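Tunard Kitchen Notes
@tunardkitchen

1/ Okay, I have been wanting to do a thread on color in the kitchen for ages. Paint and tile can wait. I mean the color of the everyday stuff you grab forty times a day. It has changed how much I like cooking and I cannot shut up about it!

2/ Some background: I cook in a galley kitchen with one window that faces a brick wall. For years everything I owned was white, gray or steel. It looked very tidy in September when we moved in, and by winter it felt like cooking inside a refrigerator.

3/ Then my neighbor Lai-ching Tse gave me a yellow colander she was getting rid of. One yellow colander. I hung it by the window and I swear I started making more pasta just to take it down.

4/ So my first piece of advice is to start with one loud thing and live with it for a month. If you still smile at it, get another. (If you don't, pass it along. Mine went through two owners before me and the enamel is still great.)

5/ Food looks different against different colors and it's so fun to play with. Green beans on dark blue? Gorgeous. Scrambled eggs on pale yellow? They sort of vanish. Plain rice looks lovely in almost anything except white.

6/ Wing-yan Ho, who taught the evening baking class I took at Garkance, keeps one color for each job. Blue bowls for dry, green for wet, and a fat orange one for scraps. You can walk up to her counter in the middle of a recipe and know where she is in it.

7/ I tried copying her system and lasted four days, haha. My version is looser: the spoons for savory have blue handles, the spoons for sweet have pink. No more jam that tastes faintly of garlic.

8/ Measuring cups are where it really pays off. I used to squint at the stamped numbers every single time. Now the half cup is purple in my head and always will be. My niece could fetch me "the purple one" before she could read.

9/ Dish towels! Cheapest way in by far. A stack of bright ones changes the whole room and when you get tired of them they turn into rags. I like the thin striped kind, they dry faster and they get softer every wash.

10/ Where I look for things: church sales, the back shelf at thrift stores, the odd-lot bins at the restaurant supply place. Lids without pots are everywhere and they make terrific spoon rests, and nobody else wants them so they cost next to nothing.

11/ Check secondhand enamel before you buy it. Run a finger around the inside. Chips on the outside I can live with, chips on the inside mean it becomes a plant pot. I have a very nice basil living in a turquoise saucepan right now.

12/ What doesn't work for me is buying a matching set in a bright color. I had one, all lime green, and it was as flat as all white, only louder. The mix is the good part. Old brown crock next to a pink whisk next to a plain glass jar, yes please.

13/ And if you only ever get one colored piece, my vote goes to a red bowl, especially if your surfaces are light wood. It pops on pale wood like nothing else, and you can find it in a pile of other things from across the room. 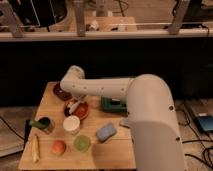 14/ Your turn! Tell me the loudest thing in your kitchen and what you use it for. I'm hunting for a big orange mixing bowl for bread dough, so if you've seen one at a sale lately, please send me the details before I go back to the lime green.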